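핸드그리퍼 데이터 수집 갤러리 - 가정집 식탁 과제 편

급하게 올립니다. 정리는 나중에. 일단 지난 몇 주 동안 한 것들 중에 말이 좀 되는 것만 추렸어요.

배경부터 짧게. 저희 팀이 Stollo라고 부르는 방법이 있습니다. 로봇 없이 사람이 손에 그리퍼 들고 집에서 일을 하고, 그 궤적만으로 양팔 정책을 학습시키는 쪽. 텔레옵 안 씀. 로봇은 마지막 평가할 때만 나옵니다. 수집은 가정집에서만, 연구실 테이블은 이번엔 완전히 뺐어요. 연구실에서만 모은 정책이 남의 집 가면 얼마나 무너지는지 작년에 질리게 봐서.

수치 먼저. 시연 2,000개, 평가 100회. 손은 2개, 과제도 2개(과일을 접시로 옮기기, 물병 세워서 치우기). 실패 기준은 접시 밖으로 떨어지거나, 집었다가 놓치고 다시 못 집는 경우. 한 번 놓쳤다가 다시 집으면 성공으로 칩니다. 이거 논문에서 욕먹을 수도 있는데 일단 이렇게 갔어요. 부록에 엄격한 기준으로도 따로 넣을 예정.

학습은 Gevier 코드베이스 위에서. 액션은 상대좌표, 손목 시점만 입력. 천장 카메라 안 달았습니다. 집마다 달고 떼고 캘리브레이션하고, 그거 하다 하루 다 가요. 대신 양손 상대 포즈를 관측에 같이 넣습니다. 이걸 빼면 두 손이 서로 부딪히는 일이 확 늘어남. 제일 중요한 설계 하나만 꼽으라면 저는 이거.

과일 과제는 생각보다 까다롭습니다. 크기가 제각각이라. 방울토마토랑 큰 토마토를 같은 힘으로 집으면 안 되고, 붙어 있는 것들은 하나 집으려다 옆에 걸 밀어버리고. 처음에는 집는 순서를 정해놓고 시연했는데 정책이 순서만 외워버려서 다 버렸습니다. 지금은 순서 자유. 시연자가 마음 가는 대로. 배치도 매번 손으로 흐트러뜨려요.

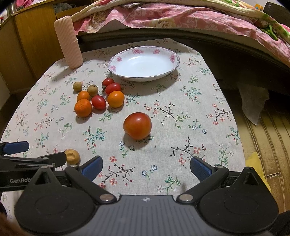
Libor Danko: 순서를 자유롭게 풀면 멀티모달 문제가 생기지 않나요? 왼쪽 것부터 집는 시연하고 오른쪽 것부터 집는 시연이 섞이면 정책이 가운데 허공으로 갈 것 같은데. 저희도 비슷한 걸 하다가 회귀 손실로는 못 넘어갔습니다. 그리고 놓쳤다가 다시 집은 것도 성공이면, 평균 소요 시간도 같이 적어주셔야 비교가 될 듯해요.

답 달아둡니다. 맞아요, 회귀로는 안 됐고 디퓨전 헤드로 바꾼 다음에 풀렸습니다. 바꾸기 전에는 진짜로 과일 사이 빈 데로 내려가서 헛집었어요. 청크 길이도 같이 건드렸는데 이쪽 영향은 아직 분리 못 했고요. 소요 시간은 로그에 있으니까 표에 추가할게요. 좋은 지적 감사.

이어서. 꽃무늬 식탁보 이야기. 무늬 있는 천 위에 빨간 꽃이 있으면 토마토랑 헷갈리지 않냐는 질문을 발표 때마다 받습니다. 초기 체크포인트는 헷갈렸어요. 천에 있는 꽃을 집으려고 내려감. 무늬 천 시연을 늘리니까 줄었는데 없어지진 않았습니다. 배경 증강만으로 때워보려던 버전(내부 이름 Flanby)은 별로 도움이 안 됐고, 그냥 진짜 천 여러 장 갈아가며 모으는 게 나았어요. 허무한 결론이지만 결과가 그래요.

물병 과제는 아직 사진 정리가 안 돼서 이번 페이지엔 글만. 넘어진 걸 세우는 게 어렵고 세워진 걸 옮기는 건 쉽습니다. 세울 때 한 손이 밑을 받쳐줘야 되는데 그 타이밍이 시연자마다 다 달라요. Maksym은 거의 동시에 양손이 들어가고 저는 한 박자 늦게 받치는 편. 섞어서 학습하면 늦는 쪽으로 쏠립니다. 왜 그런지 모름. 아시는 분 메일 좀.

수집하면서 메모해둔 것들, 두서없이:

그리퍼 오래 들고 있으면 손목 나갑니다. 쉬는 시간 꼭 넣을 것.

접시처럼 반짝이는 물건 가까이서는 노출이 출렁거려서, 자동노출 잠그고 시작하는 걸로 바꿈. 잠그는 거 까먹은 에피소드는 따로 표시만 해두고 안 지웠어요.

시작 자세는 양손 벌린 상태로 통일. 닫힌 채로 시작한 에피소드가 섞여 있으면 정책이 첫 스텝에서 버벅거림.

두 손 시계 동기화는 Fedir Holovko가 다시 짰습니다. 예전 버전으로 모은 건 학습에서 제외했고 나중에 보정되면 다시 넣을 지도.

평가 프로토콜은 Prokopenko 문서 그대로 따라갔는데 물건 배치만 저희 식으로 바꿨습니다. 바꾼 부분은 저장소 README에 적어놨어요. 아직 영어로만 돼있음. 한글판은 시간 나면.

실패 영상 모음도 올리려고 했는데 용량이 커서 인코딩 다시 하는 중입니다. 금요일까지는 될 듯. 성공 영상보다 이게 더 볼 만해요. 집었다가 접시 턱에 걸려서 굴러 떨어지는 게 제일 많고, 그 다음이 한 손이 다른 손 길을 막고 서로 기다리는 거. 두번째 건 교착 상태 감지를 따로 넣어야 하나 고민 중인데, 넣으면 또 규칙 기반이 끼는 거라 내키지가 않네요.

데이터 공개는 11월 예정. 집 내부가 찍힌 거라 동의서 확인이 다 끝난 집부터 순서대로 풉니다. 먼저 필요하신 분은 저한테 말고 Manouchehr Fallahi한테 연락 주세요, 접근 권한을 그쪽에서 관리합니다.

오타는 나중에 고칠께요. 물병 사진은 다음 업데이트 때.

공준영 (Joon-young Kong)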